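Packing thread, part 2. For those who asked how I send the small parcels to my cousin's family in Arnham, I will write it here one time and pin it.

First, the box. I don't buy new boxes. Since 2014 I keep every good cardboard box that comes to our apartment, and in November the closet is always full of them. My husband does not love this system.

The best ones come from Dinerus, the pet food shop. Their cardboard is thick and the size is right for a shelf in the parcel locker. The ones from Schnyder look nicer but they become soft at the corners very quickly.

Old boxes have weak edges. When you pull off the old tape, a piece of paper goes with it and the rim becomes rough. I put colored tape on the rims where I hold the box. Yellow this time, it was the roll I had. The long side at the back I leave as it is.

Work on a table, please, not on the bed. I did it on the bed for years and my back was not happy. I put the checked tablecloth with hearts, so the box doesn't scratch the table.

Soft things go in first. For this parcel it is the fuzzy pink cloth, folded and with the fold rolled a little so it makes a cushion. It is part of the gift and also it protects the other things, so I don't need to buy bubble wrap.

Hard things with corners go next to the cloth and a bit under it. Then they don't hit the wall of the box each time somebody turns it.

Liquids are the difficult part. The small blue spray bottle goes in late, when I already know where everything else is. Before that I press the nozzle one time over the sink, to be sure it's closed well, and I dry the neck with a paper towel.

Someone asked if you can send a spray at all. It depends on what is inside and where it goes. I asked at the Clunus counter and they gave me a printed list. Please ask at your own counter, I don't want to give you wrong information.

My limit is 3000 grams for one parcel. After this the price jumps. The empty box is 400 grams on my kitchen scale, so I always write this number on the bottom with pencil and then I don't have to think about it again.

The parcel has to be there before 18th March, it is a birthday. I still need to write the card, and I never know what to write to a teenager.

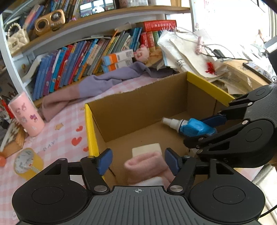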